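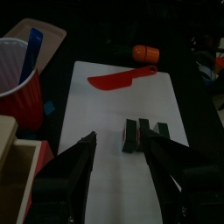
## Toy kitchens: keeping the cutting fruit in one postcode

Sun 2 June

Cutting fruit is the toy where a plastic carrot comes apart at the seam and goes back together, in theory for years. In practice you own half a carrot by the second weekend. Our play kitchen has been through two kids and a lot of cousins, and these are the habits that stuck.

- **Board first, food second.** We put the white cutting board down and the rest of the gear goes around it. Watermelon on the board, carrot waiting its turn behind. A board gives small chefs an edge to respect, and they respect it for up to 3 minutes.
- **Give the utensils a cup.** Any ribbed plastic cup will do. Ours is red with a white rim and a blue utensil lives in it, handle up, like a very modest restaurant.
- **Use a tray for the overflow.** Beige, raised edges, no personality whatsoever. Whatever isn't being chopped goes in there, and the whole lot can be carried off at teatime in one trip.
- **Store the pieces joined up.** Loose segments find the gap behind the couch. A whole carrot is slightly worse at rolling.
- **Mind the dark table.** Green leafy tops vanish against a dark surface. Run your hand over it before you declare the tidy-up finished — I have knelt on a carrot top and I don't recommend it.

### Washing

Warm soapy water, an old toothbrush for the seams, then stand everything on a tea towel overnight with the halves apart. If yours has hook-and-loop dots, pick the fluff out with a pin while the kettle boils. Skip the dishwasher. Our Prornetti eggplant went through once on the hot cycle and came out as a different vegetable.

### Replacing bits

Op shops sell mixed bags by the till. Take one of your own pieces along to check the fit, as sizes vary more than you'd think and a Wukance half will not sit on a Sterura half however firmly a four-year-old insists.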